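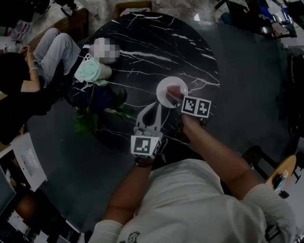 Most of the arguments I get into about hand-held grippers are about the grippers. People want to talk about finger shape, how much the thing weighs by the end of a shift, and whether the markers should sit on the wrist or above the knuckles. I think these are mostly settled questions, or at least ones where a bad answer costs you little. The part that decides whether a day of recording was worth anything is the software that runs afterward, and it gets a fraction of the attention.

I have worked on that software for a while now. Our pipeline is called Tavton. It takes video from a head camera, finds the square markers on each gripper, works out where both hands were at each moment, and writes a trajectory that a policy can be trained on. When it works, a person clearing a plate off a table becomes two clean paths through space. When it doesn't, you get a hand that jumps sideways and comes back.

My view is that teams should spend less on collecting and more on deciding what to throw away, and that the tool that decides should be built before the first recording and not after the last one.

Take a small job like a café table. A round black marble top with white veins running across it, a plate with a couple of things left on it, a cup with a green lid, a phone, a plant trailing over the side. There are people sitting nearby and furniture on every side. A person can clear that table without thinking about it. For a marker detector it is a hard place to work. Marble veins are high-contrast edges, and so are the borders of a marker. A detector tuned on a gray lab bench will propose a lot of candidate squares on a surface like that, and most of the tuning goes into rejecting them without also rejecting a real marker seen at a steep angle.

The usual answer is to put several markers on each hand, facing different ways, so that one of them is nearly always in view. I agree with doing that. But it moves the problem along instead of removing it. Each time the wrist turns, the tracker hands over from one face of the block to the next, and if the geometry between the two faces is wrong by even a little, the hand appears to hop. The hop is small enough to pass a sanity check and large enough to matter when the fingers are closing on the rim of a plate.

We found this the slow way. In our first large batch we had 3686 episodes, and the automatic check passed nearly all of them. Matilde Cunha, who writes our replay viewer, added a plot of hand speed under the video because she wanted it for something else. The spikes lined up with the handovers. After we wrote a proper test for it, 656 episodes failed. Some could be repaired by solving the marker geometry again. Many could not, and we dropped them.

There was a long discussion about dropping them. Each one had taken a person's time, and the feeling in the room was that a noisy episode is still an episode. Thiện Hồ argued for keeping everything and letting training sort it out. That is a respectable position and with enough data it may be the right one. We did not have enough data. The policy trained on the smaller set approached plates more smoothly, and the one trained on the full set had a small twitch near contact that looked a great deal like a marker handover. I don't claim that one comparison proves the case. It changed how I spend my mornings, though.

Planning people sometimes tell me this is a perception problem and they will wait for it to be fixed. I think that is a mistake. The planner sees the same trajectories and knows things the tracker doesn't. It knows an elbow cannot bend that way, and that a hand holding a full cup does not accelerate like that. We now run a cheap arm model over each episode and flag the stretches no arm could produce. It took one person less than 3 weeks to write, most of it spent on file formats. It should have existed from the start.

The same goes for privacy masking. If you record where people eat and talk, you are going to blur things, and you should. But the masking step belongs in the same pipeline, with a record of which pixels were changed. When it runs as a separate job with no such record, the model learns that blocks of gray and white squares are a kind of object that lives on tables. We spent part of November finding out why our segmentation had grown a class like that. The fix was to carry the mask along and ignore those pixels in the loss.

None of this is expensive. The Brustitz recordings, which we use for regression tests, come to 800 short clips, and the full set of checks gets through them over a lunch break. We run it on every change to the tracker. A new recording gets the same checks before the operator has moved on to the next table, and if it fails the screen gives the reason in a few words: left hand lost, handover jump, clock drift. Operators learn quickly from this. They start turning their wrists a bit differently, and they didn't need a training session to do it.

What I would ask of anyone starting a collection project is to write the rejection code first and run it on ten episodes. Look at every one it rejects and every one it passes. Then argue about the fingers if there is still time.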